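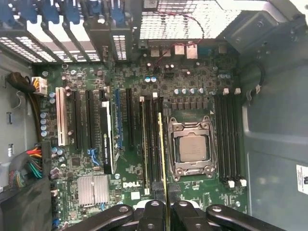
Search the notebook
Search
Enter a keyword

Osel notebook: the card sort, second go

23 February 2025
By Diarmuid Ó Briain

Second session of the card sort at Mudthorpe, and it went so much better than the first that I'm writing this up tonight before any of it goes fuzzy. Raw notes are in the blue folder. These are the tidied bits plus whatever I'm still chewing on.

Quick catch-up for anyone joining from the Tully group: we're trying to find out what people who've moved here from Ireland (mostly in the last few years, a couple much longer ago) believe they left for, and whether that matches what they'd say they found. The interviews gave us lovely long answers that were nearly impossible to lay side by side. So, cards. Each one has a short phrase on it, all taken from the first round of transcripts. "The rent." "My brother was already out." "I was bored." "Sunshine, if I'm being truthful." People sort them into piles and talk while they sort, and the talking is the good part.

What changed from last time

The deck. Last time we put the full 100 cards in front of everyone and people went glassy. I cut it to 30 and I don't miss the rest. The cuts were nearly all doubles ("couldn't save" and "nothing left over at the end of the month" are the same card, and people kept stopping to ask me what the difference was, and I didn't have an answer).

The pile names. We had "Mattered a lot", "Mattered a bit" and "Didn't matter". Now they're "Told people", "Didn't tell people" and "Only worked out later". I can't say how pleased I am with this! The old names made everyone behave as if they were filling in a form at the bank. With the new ones they started telling stories before the second card was down.

The table. Everyone sat on the same side as the cards, me included, instead of me across from them like an examiner. Small thing, keep it.

Notes while sorting

"The rent" went to "Told people" every single time, no hesitation. Fine, we expected that. The surprise for me was how often it got moved afterwards. One woman put it down firmly, sorted the rest of her deck, then went back and slid it across to sit beside "I wanted to be asked where I was from". She said the rent was true and it was also what you could say to your mother. I wrote that down word for word and underlined it twice.

"My brother was already out" (or cousin, or the girls from the hockey team) is the card we should have had from the start. Hardly anybody had led with it in the interviews. On the table it turned up near the top of "Only worked out later", and then came a whole run of stuff on couches, borrowed work boots, who met whom at the airport. A man who came over on his own to a job with Ravach said he'd thought of himself as having no one here, then remembered that the job ad had been sent to him by a fella he'd played football with. He laughed for a good while over that.

"I was bored" is embarrassing to people. It gets picked up, looked at, put down, picked up again. Several wanted to change the wording to "I wanted something different". I let them write a fresh card, but kept the old one beside it for the photocopy. Worth asking the others what they think about this. My feeling is that a reworded card is a result in itself and we should have blanks on the table from the beginning.

"Going back in a year" made the room noisy. The group at the far end turned it into a game of guessing who'd said it, and then compared how long ago they'd each said it themselves. I lost the thread of who was speaking and my notes here are rubbish, sorry. The recorder will have it.

Money talk

We added a single question at the end: what does it cost you to be from two places? I meant flights, mainly. One man answered with flights, $800 he'd put aside and then spent on new tyres. Others went straight past flights to christening presents, phone plans, the good coat kept in the wardrobe for funerals at home. Somebody mentioned paying for a gym in Cork for most of a year after leaving because cancelling felt like a decision. Beautiful. I want a whole session on that question alone.

I was nervous that anyone doing it tough here would find the question a bit much. It needs a softer lead-in. I'd put it after the tea and make it clear people can pass. Rents in Mudthorpe aren't gentle either, and more than one person pointed out that they'd left a housing problem and flown a very long way to join a different one. That deserves its own card, and I've got no good wording for it yet. "Same rent, better weather" was suggested, to loud approval, but the weather bit will pull it off course.

Problems

Card 4 has a typo ("mortage"). It's been there since the first printing. Fixed in the file, old copies still in the box.

The print is too small for the older ones. Go up two sizes and use the heavier stock, which also won't curl.

I talk too much while people are thinking. I can hear it on the recording and it's painful. Sit on hands.

Next

Run the same deck with the Tully group, unchanged apart from the typo and the print size, so we can compare. Blank cards on the table from the start. Ask whether anyone would like to bring a parent on a video call and have them sort the deck too, from the other side of it. I'd love to see where "The rent" goes then.

Transcript of the far end of the table: mine to do.

Last updated: May, card wording corrected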